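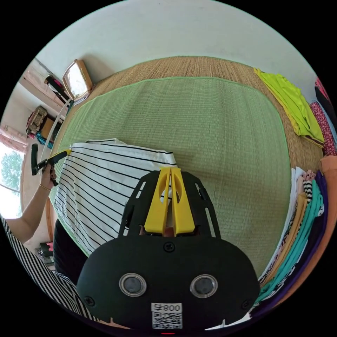

Wäschefalten mit zwei Greifern: Was die Gruppe bei Keltell aus Heimaufnahmen lernt

Februar 2020

Ein gestreiftes Hemd zusammenzulegen dauert bei einem geübten Menschen wenige Sekunden. Für einen Roboterarm ist es noch immer eine schwere Aufgabe. Die Leiterin der Arbeitsgruppe Manipulation bei Keltell beschäftigt sich damit seit mehreren Jahren. Ihr aktuelles Projekt heißt Madow und kommt in der ersten Phase ganz ohne Roboter aus.

„Wir geben den Leuten zwei Handgreifer und lassen sie zu Hause ihre Wäsche falten“, sagt sie. „Die Kamera sitzt am Greifer und sieht das, was später auch die Kamera am Roboterarm sieht. Mehr brauchen wir für den Anfang nicht.“

Bisher hat die Gruppe 1.562 Durchgänge ausgewertet. Ein Durchgang beginnt mit dem ausgebreiteten Kleidungsstück und endet, wenn es gefaltet abgelegt ist. Geplant sind 2.000. Die Vorgängerstudie Balaskas hatte mit ferngesteuerten Armen im Labor gearbeitet und war nach 100 Durchgängen beendet worden. „Das war mühsam“, sagt die Forscherin. „Wer einen Arm fernsteuert, faltet nicht so, wie er sonst faltet. Die Bewegungen werden langsam und eckig, und genau das lernt das Modell dann mit.“

Die Teilnehmenden bekommen wenig Vorgaben. Sie arbeiten auf dem Boden, auf dem Bett oder am Tisch, wie sie es gewohnt sind. Festgelegt ist nur, dass beide Greifer benutzt werden und die Finger den Stoff nicht außerhalb des Kamerabildes fassen.

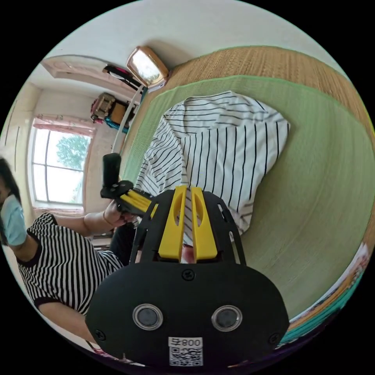
Am meisten Schwierigkeiten machen laut der Forscherin die Ärmel. „Ein Rumpfteil liegt flach, da findet das Modell die Kante. Ein Ärmel wirft Falten, verdreht sich und liegt manchmal unter dem Stoff. Menschen ziehen ihn kurz glatt, bevor sie ihn einschlagen. Dieses Glattziehen haben wir anfangs als Fehler markiert und herausgeschnitten. Das war falsch.“ Seit die Zwischenschritte in den Daten bleiben, greift das Modell im Test seltener ins Leere.

Streifen helfen übrigens. Sie zeigen, wie der Stoff verläuft, und das Netz kann daran die Lage abschätzen. Einfarbig dunkle Hosen schneiden schlechter ab. Ob sich das mit mehr Daten ausgleicht, will sie noch nicht sagen.

Die Versuche am Roboter laufen am Standort Garholm. Dort wird das Modell an 5 Arten von Kleidungsstücken geprüft, die im Training vorkamen, allerdings auf anderen Unterlagen und bei anderem Licht. Zahlen zur Erfolgsquote nennt die Gruppe vorerst nicht. „Wir haben noch keine einheitliche Regel, wann ein Hemd als gefaltet gilt“, sagt die Leiterin. „Im Team gibt es dazu verschiedene Meinungen.“

Im August soll der Datensatz samt Auswertung vorliegen. Bis dahin kommen noch Handtücher dazu, die man in der ersten Runde als zu einfach weggelassen hatte.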